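Drudville Open Day Recordings

Welcome, and thank you for stopping by! This folder holds the arm recordings we made during the October open day at the Drudville workshop, when we let visitors watch (and, after lunch, steer) while the arm practiced handling shoes. If you were one of the people who stood in line for a turn, your run is probably in here somewhere.

What's in the folder

There are 94 recordings in all, each one a single try at picking up a shoe or placing it. Every recording has the wrist camera video, the joint positions, and a short text note typed in by whoever was at the desk. Most of the notes are Matúš Paulík's and are very tidy. The ones from the last hour are mine, and I apologize for the spelling.

We kept the failed tries. Please don't filter them out before you've watched a few - a slow, clumsy approach to a slippery toe has taught us a good deal about where to aim.

The shoes

Fahad Butt brought the dress shoes over from Dromedthorpe, and they were a great hit with the crowd. Glossy black leather is hard on a camera, with all those highlights sliding about as the arm moves, and the textured panel across the top looks quite different from one angle to the next. In the wrist view you get the green finger pads at the bottom and the pair on the beige tabletop beyond them.
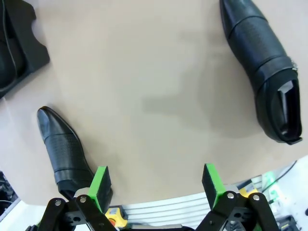 Using the recordings

Start with the folder called "morning", where Vlasta Vondráček ran the demonstrations herself and the motions are smooth. The "visitors" folder is livelier. Files are numbered from 2000 upward, left over from our old Jomska naming scheme, so nothing is missing from the front.

Questions and fixes are very welcome. Write to Libor Machala at the workshop desk, and please include the file number.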